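Ledesma Home Sorting: Your Questions Answered

We get a lot of letters about clearing the small stuff out of bedrooms, and over the years the same handful of questions keeps coming around, so we've gathered them here with the answers we give most often. Pour yourself something nice and take your time.

Why do you always tell people to sort on the bed?

Well, partly it's kind to your back, and partly it's that you will want that bed by nightfall! A pile on the floor can sit there until February (ours did, one year), but a pile on the bedspread has a way of getting dealt with. Make the bed first, smooth it out, and spread things far enough apart that each one can be picked up by itself.

Does the color of the bedspread matter?

Not a great deal, though a dark one is lovely for finding pale things like paper, cardboard tubes and little bits of white plastic. If yours is white, lay a dark sheet over it and you'll be just as happy. 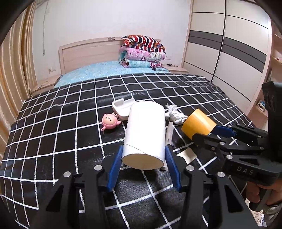 Keyring toys, rolls of tape and odd scraps of paper are what most people write to us about, and our advice is to give each of them a home before you start on anything bigger. Tape goes with the scissors. Keyrings go on a hook by the door, even the silly ones, and especially the silly ones if you're fond of them.

What about plastic pieces I can't identify?

Put them in an envelope, write 28 October 2020 or whatever today happens to be on the front, and tuck it in a drawer. If you haven't gone looking for them by the same time next year, out they go.

Should I keep cardboard tubes?

Keep one or two for posters and wrapping paper. A reader in Prundar wrote to say she had saved 97 of them, and we do understand the temptation, but she was glad to see most of them go to the recycling.

And crumpled cloths?

Shake them out and fold them before you decide. Half the time it's a perfectly good pillowcase.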